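Stringing notebook, Sunday, start 7:40 in the morning

Continuing from the page with the coffee on it. Matilde Falcão lost in the first round of the Golstead Open and she wrote to me the same night that the rackets felt "like a door". I don't want to guess if she is right or if it is only the bad feeling after a bad match, so I strung again the same frames and measured them.

Frame no. 3789 first. I cut nothing until I had the reading. The string bed was lower than I had written on the card, so in numbers it was softer than she asked for, and she felt it as stiff. Roland Pickering thinks this is possible when the mains lose tension and the crosses do not, because then the ball does not sink in the same way. I am not sure I believe this but I write it down, he has strung for more tournaments than me.

What I did:

Set the machine to zero and checked the pull with the spring gauge. It was pulling 2 percent high. I corrected it and checked again, then left it twenty minutes and checked a third time. It stayed. I should have done this before Golstead and I did not, because the machine was new from service and I trusted the paper.

Strung the mains with the Haslam string, crosses with Deluvik, same as always for her. Pre-stretched the crosses only. On the sixth cross I made a misweave and saw it two crosses later, so I took them out and did them again. The piece that was pulled twice is marked with a dot of pen near the frame. If she breaks there, it is my fault and it should not go in the statistics.

Second frame: the same, but without pre-stretch, and 4 minutes slower because I was watching the clamps. The left clamp slips a little when the string is cold from the box. I cleaned it with alcohol and it slipped less. Need to order new inserts, Roland says he has an old pair in his car.

Readings: both frames close to each other directly off the machine. After roughly one hour the pre-stretched one had lost less. I expected this. What I did not expect is that the other one sounded higher when I hit it with the palm, even when the gauge said the contrary. I repeated this and got the same. Maybe the grommets at the head are worn and the string is sitting differently. Question for Roland: did he change the grommet strip in November or only the bumper?

About the clay. Matilde goes next to Kukitora, where the courts are slow and the balls become heavy in the evening. Last year she went down in tension after her first match there and won two rounds. I would like to give her one racket lower from the beginning, so she can choose in practice and not during a match with her hands shaking. She will say no at first. I will string it anyway and put it at the bottom of the bag. 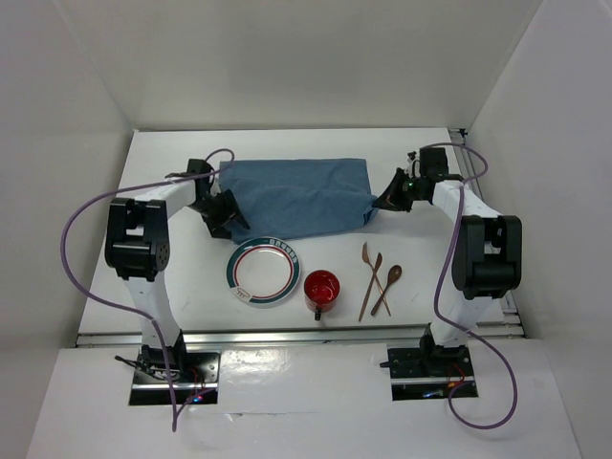 For the bag I need to decide the order and write it on the tags, because at Golstead she took the wrong racket at the change of balls. Until now I rolled the frames in any towel that was clean. I would prefer one cloth for each frame, in a color that she cannot confuse with her own white towels, and the muted slate blue of that cloth on the white table is about right. I will ask the shop for fabric in this tone and sew the tension number in one corner. The loose strings also go in there, coiled, with the date when I opened the reel.

Reel count: the Haslam is still the 100 meter one and it is nearly finished. Do not start a racket for a match from the end of it, the last turns keep the shape of the spool and are annoying to weave.

To do before Tuesday's van:

Measure both frames again in the evening, same temperature if possible, window closed.
String the low one.
Clamp inserts (ask Roland about the pair in the car).
Write to Matilde with the readings, short, without my opinion about the door.

Evening, added: measured only the first frame, it is holding. The second I forgot next to the heater, so that number is no good and I crossed it out. Will do it again tomorrow before I open the shop.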